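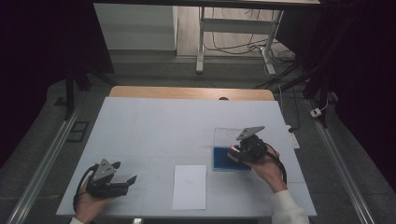
Best way to stop a clear acrylic box from scratching and sliding on a pale tabletop?
Posted by Ruben Declercq

I have a wooden table with a pale board laid over it, leaving a strip of the wood showing at the back. A clear acrylic box stays on the right half and I drop folded paper slips into it during the day. Two problems. The box creeps when it is bumped, and the rims have started to show fine hairline scratches. I also draw pencil guide lines on the board to put things back in the same place, and they smear. The box is from Wallex, bought in March, no coating listed. What should go under it, and what is safe to clean it with? I would like to avoid gluing anything down.

Trerkham
Put a rubber mat under it. Done.

Wastbridge
Rubber will hold it, but check the type first. Some soft rubbers and PVC mats contain plasticizers that can migrate into acrylic and leave a cloudy patch on the base after a few months. Silicone or closed-cell polyethylene foam is a safer choice. Cut it 5 mm smaller than the base on each side so the edge does not collect dust.
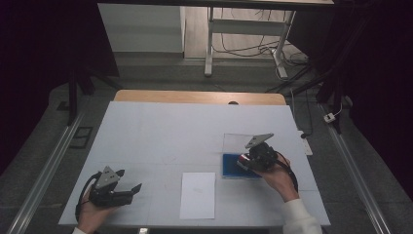

A dark or blue layer has a second advantage. The walls of a clear box are hard to see against a pale surface, and a colored base gives the eye an edge to aim for when placing paper. It also shows lint, so expect to wipe it.

For cleaning, use lukewarm water with a drop of dish soap and a microfiber cloth. Rinse the cloth often. Do not use ammonia glass cleaner, alcohol or acetone – all three can cause crazing, mostly at the glued corners. Paper towels are abrasive enough to leave the hairlines you describe. Plastic polish will reduce existing scratches if they do not catch a fingernail. Deeper ones need wet sanding, starting at 400 grit and working up through the finer grades before polishing.

For the guide lines, use a 2H or harder pencil and mark only the corners. Short ticks smear less than full lines and a vinyl eraser takes them off.

Au
Agree on the foam. I used 6 small silicone dots on mine and the box still rocked, so I went back to a full sheet. Let the base dry fully before you set it down or it will stick.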